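The offer ran in the Grestberg circular in January, page 3, lower left. It read: Buy 14 participating items, save 20 percent on the lot. Mix and match. Must be purchased in a single transaction. Limit one per household.

The clerk at the Grestberg store on the Uto road had worked the coupon desk long enough to see the fault before the doors opened. The circular listed 36 participating items. The register file listed 35. The missing one was Nemeo dish tablets, the large bag, and it was also the only item printed in color.

She tested it at 6:40 a.m. on register two. Thirteen cans of soup and one bag of Nemeo gave no discount. Fourteen cans of soup gave the full discount. She wrote both results on the back of a receipt and taped the receipt to the monitor.

## Procedure

Under store rules, a missing item could be handled by override. An override needed a key, a reason code, and a second signature. The reason codes ran from 1 to 69, and none of them described an item that had been advertised but not loaded. Code 12 was for damaged packaging. Code 40 was for rain checks. She used code 40.

By noon the rain check pad was finished. She called the Woldemariam office, which built the register files for every store in the chain, and was given a ticket number. The person on the line asked whether the bag was the large bag or the value bag. She went to the shelf and looked. The bag said both.

"Then it's in the file," the person said. "It's under value."

"It doesn't scan under value."

"No. It wouldn't."

She waited. A man at the desk put down a pair of scissors and a full page cut into strips, one strip per item, and began laying them in order along the counter. He had fourteen bags of Nemeo in his cart and nothing else.

She keyed the discount by hand — code 40, fourteen times, second signature from the produce manager — and he asked if he could keep the strips. She told him the store had to retain one. He thought about which.

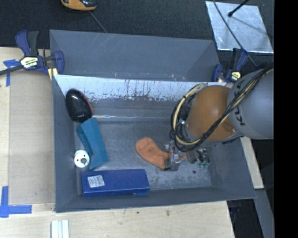 ## Resolution

The corrected file arrived at 4:15 p.m. It added the large bag and removed the soup.

She took the receipt off the monitor, crossed out both lines, and tested again. One bag of Nemeo and thirteen boxes of rice gave the discount. Fourteen cans of soup gave nothing. There were still three people in line, and the first of them had soup.

She reached for the key and asked produce to come back to the desk.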